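Workshop notebook, chore trials
22 Jun 2023

Kettle on, second cup already, and I've spent most of the morning looking at the simulated house again instead of writing up May like I promised. The question on the whiteboard is still the same one: would any of us let one of these clear up after supper yet? Stills from the Skyrme house, with the tabletop job loaded.
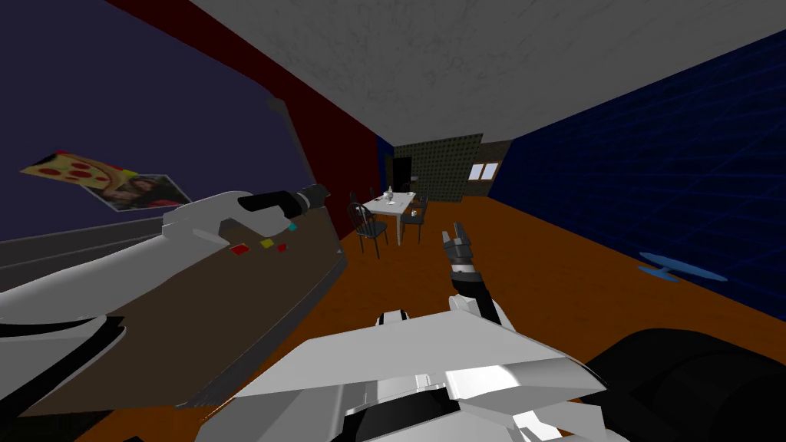
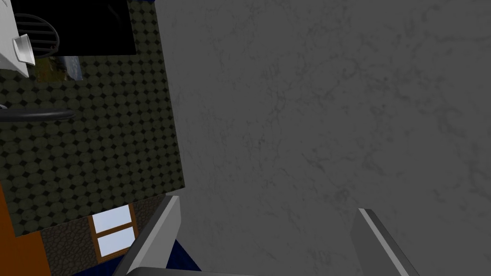
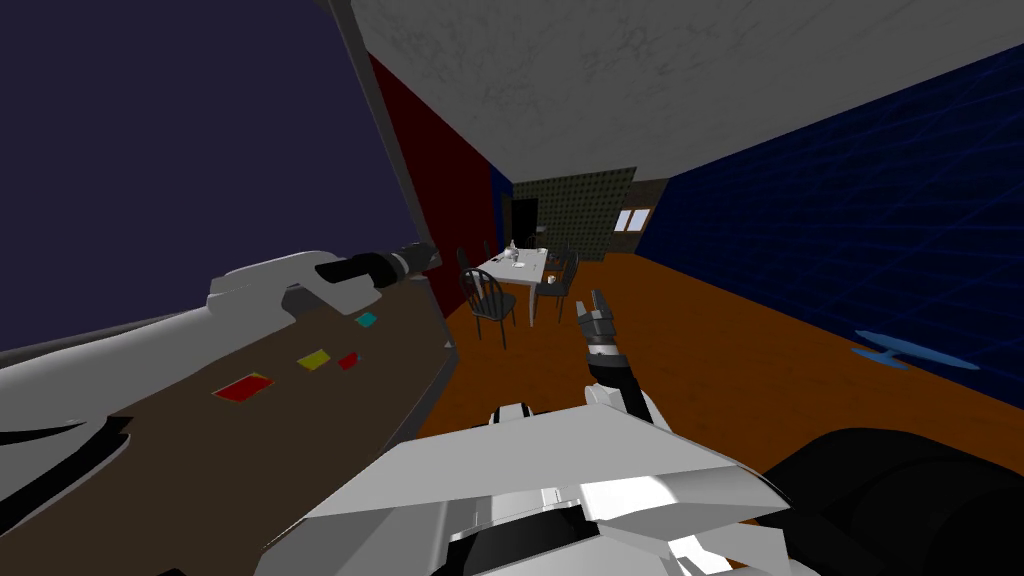
Skyrme house, all simulated. Room views first and last, gripper over the marble in the middle.

I do like this room. It has the dining table and chairs down the far end, which is where I'd love to get to eventually (plates, cups, wiping down, the lot), but for now we're staying with the small coloured pieces on the brown tabletop. It's a humble sort of chore, about on par with asking a four-year-old to put the blocks away, and I keep reminding myself that a four-year-old takes a while to get good at it too.

Numbers so far, before I lose the scrap of paper. Rondura policy, 2000 tidy-up attempts, 314 finished with no help at all. The older Handitico one got 19 out of its own 2000, so that's a lovely jump, and still nowhere near something I'd trust with my grandmother's teacups!

Most of the misses I replayed were the fingers closing a hair early. Marble I'm less sure of. I suspect the grey-on-grey of fingers against stone isn't helping the wrist view, but that's a hunch and I haven't tested it.

To do: try a lighter countertop colour, same start positions. Ask Skostier whether their finger model has the newer pad friction. Rename the May folders, properly this time. Dishes can wait until the blocks are better than one in two.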